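Home Ask Why Things Work Try It Teachers

Doors, Signs and Handles: What Really Keeps You Out?

12 Oct 2023

You have probably walked through twenty doors this week without thinking about a single one. Doors are so ordinary that people will believe almost anything about them. I have been told that a sign keeps people out, that a handle is just a knob that got stretched, and that glass doors are only there to look fancy. I don't take anyone's word for things like that, and you shouldn't either. Let's check.

Start with a corridor. A corridor is a long, thin room whose only job is to get you to other rooms, so it is mostly made of doors. Grown-ups say you can always tell what is behind a door by looking at it. Can you? Take a closed white door with a small blue nameplate next to a glass doorway. The glass one gives away its secret right off: there is a little space behind it, and then one more door, a dark gray one. The white one tells you nothing unless you can read the nameplate or the paper notice, and these are in a place where notices are written in Chinese. If you can't read Chinese, you are stuck with guessing. Look up as well, where a green sign marks the way out in an emergency. That one uses pictures, so it works even if you can't read a word.
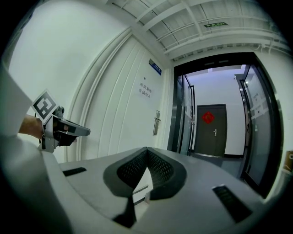 Two readers wrote in after our last page on buildings, and one of them said that a little room between two doors is a waste of space, and that one good door would do the same job. It's a fair complaint, so let's test it.

A small room between an outer door and an inner door is called a vestibule (say it VES-ti-byool). People claim it keeps a building warm. Think about how that could work. When a door opens to the outdoors in winter, cold air comes in. If there is a second door and it is shut, the cold air has to stop there. But if both doors are propped open with a box, the vestibule does nothing at all. So the claim is only partly right. A vestibule helps when people let one door close before they open the next, and plenty of people don't bother. Not every vestibule leads outdoors, either. Some are there to cut down noise.

Now for the handle. A door handle that sticks out sideways is called a lever. Push down on the end and a rod turns inside the door. The rod pulls back a small metal piece called the latch, and the latch is what holds the door shut. The metal plate behind the handle covers the works, and it often has the lock in it too.

Is a lever really easier than a round knob? Companies that sell levers say yes, but they would, wouldn't they? Try it yourself. Find a lever and push it down near the tip. Then push it down close to the plate. The second way is much harder. A long lever lets a small push do a big turn. A round knob doesn't give you that extra length, so you need a good grip and a twist of the wrist. You can work a lever with an elbow. I'd like to see you do that with a knob.

So the lever claim holds up. What about signs? Big red characters on white paper can say 非请勿入, which means "no entry without permission." It is a polite way to say keep out unless somebody has asked you in.

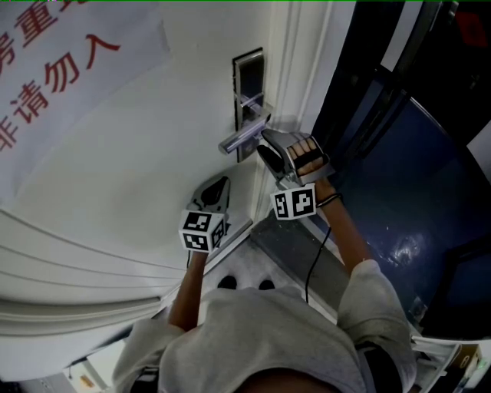 A paper sign has no strength. It can't hold a door shut, and a kitten could tear it. The latch can't do the whole job either, because anyone can push down a lever. The part that stops people is the lock, and only if someone has turned it. The sign works in a different way. It works on the person reading it, and only if that person can read it and decides to do as it says. I used to think such signs were useless. Then I noticed how often I stop at one myself.

Red is supposed to make a sign stronger. Maybe. Red is easy to spot on white, but so is black. Make two signs with the same words, one in red and one in black, and stick them up at home on different days. Write down who stops. If it comes out even, don't believe the red rule just because it sounds right.

More from Ask Why
Who Decided Stairs Should Be That High?
Does a Doormat Clean Anything?
Why Ceilings Have Pipes
Are Emergency Exit Signs Always Green?
The Squeaky Hinge Test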